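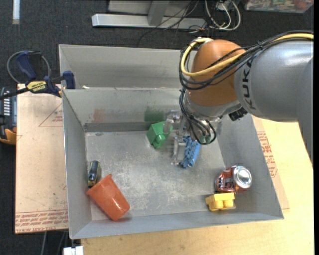
Section 7: Resetting the Water Filter

Home | Manuals | Parts | Contact

1. Close the inlet valve under the sink.
2. Turn the Uibo cartridge to the left and pull it down.
3. Push in the new cartridge and turn it until it clicks.
4. Open the valve and hold RESET until the light goes green.

Note: Replace the cartridge every 1,000 gallons – sooner with hard water.

CAUTION: Do not use with water above 100 °F.

Related
Fixing a slow tap
Storing spare cartridges

© Sinari | Back to top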